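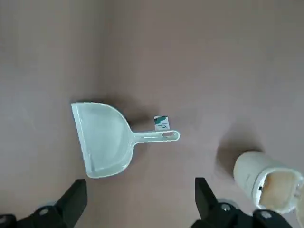 Peut-on être élu sans avoir d'adversaire ?
Dans beaucoup d'endroits, il suffit qu'il y ait autant de candidats que de sièges : le scrutin est annulé et tout le monde est déclaré élu.

J'ai reçu la question quatre fois depuis la dernière lettre, alors autant y passer un moment. C'est l'été, l'assemblée de Sallunside ne siège pas, et moi je relis de vieux procès-verbaux avec un ventilateur braqué sur les mollets (les plaisirs du métier !). Pour celles et ceux qui viennent de s'abonner : Sallunside, c'est mon district, celui où j'ai grandi et où j'ai voté pour la première fois, et il revient dans cette lettre plus souvent que de raison.

En avril, donc, on devait y renouveler les sept sièges de l'assemblée. À la clôture des candidatures, il y avait sept noms sur la liste. Pas d'affiches, pas de réunion publique, pas d'isoloirs. Une feuille punaisée à l'entrée de la mairie, et c'était plié. Ma tante m'a téléphoné trois semaines plus tard pour me demander quand on votait.

Je ne crie pas au scandale. La règle est ancienne, elle évite d'ouvrir des bureaux pour un résultat connu d'avance, et je comprends très bien qu'un petit budget préfère réparer la route du lavoir. Mais il y a une chose qui me chiffonne, et elle me chiffonne depuis longtemps : une campagne, même mauvaise, même avec des tracts pleins de fautes, oblige les gens à dire ce qu'ils veulent faire. Sans campagne, on découvre le programme au moment du vote du budget. 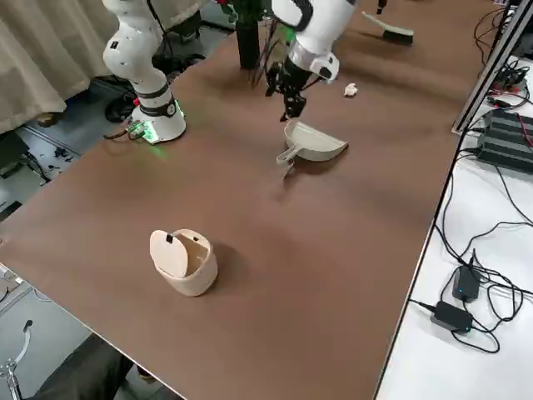 Et le budget, parlons-en. La première grande décision de la nouvelle assemblée a été de signer avec Ashour pour la reprise du réseau de bus. C'est peut-être une bonne idée, je n'ai pas d'avis arrêté (j'ai lu le contrat, il est long, il y a des annexes aux annexes). Seulement, ce contrat n'avait été évoqué par personne avant avril, et pour cause, il n'y avait pas eu d'avant. Une pétition a circulé, elle a recueilli presque 1000 signatures, ce qui pour Sallunside est énorme. Je connais des élections disputées qui y ont attiré moins de monde.

Merja Räsänen, qui siège depuis deux mandats et que j'ai eue longuement au téléphone, le prend plutôt bien. Elle m'a dit qu'elle aurait aimé avoir quelqu'un en face : « Je me suis préparée à un débat et j'ai reçu une lettre recommandée. » Elle regrette aussi de ne pas savoir combien de voix elle pèse. Quand on lui reproche le contrat des bus, elle ne peut pas répondre qu'elle a été choisie pour ça, ni pour autre chose d'ailleurs.

Le plus étrange, c'est que les opposants existent ! Ils étaient à la réunion de juin, ils écrivent, ils téléphonent, ils ont des idées sur tout. Simplement, aucun n'avait déposé de dossier. Certains croyaient que le voisin s'en chargeait. D'autres attendaient que Wonden, le petit parti local né de la querelle du barrage, présente une liste comme d'habitude, et Wonden était trop occupé à se fâcher avec lui-même pour lire le calendrier. La lettre d'excuses aux adhérents est datée du 13/8/19. Elle est assez digne, je trouve, même si elle arrive un peu tard.
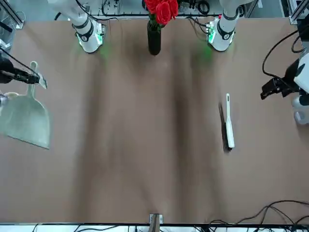
Et si on votait quand même ?

C'est la proposition d'Anikó Simon, dans une brochure publiée chez Dido que je vous recommande (elle se lit en un trajet de train, et elle est drôle par endroits). Son idée : organiser le scrutin même quand il n'y a qu'un candidat par siège, avec deux cases, pour et contre. Si le contre l'emporte, on rouvre les candidatures. Elle prévoit aussi un délai supplémentaire quand la liste est tout juste complète, le temps que les distraits se réveillent.

J'étais plutôt contre en ouvrant la brochure. Je craignais le vote de mauvaise humeur, le contre envoyé à quelqu'un qui a eu le seul tort de se porter volontaire. J'en suis sorti moins sûr - le délai supplémentaire, en tout cas, je le prends tout de suite, il ne coûte presque rien.

Pour les cases pour et contre, j'hésite encore. Si vous avez connu un système de ce genre là où vous habitez, écrivez-moi, même trois lignes, en répondant simplement à cette lettre. Je publierai les réponses à la rentrée, avec la suite de l'affaire des bus.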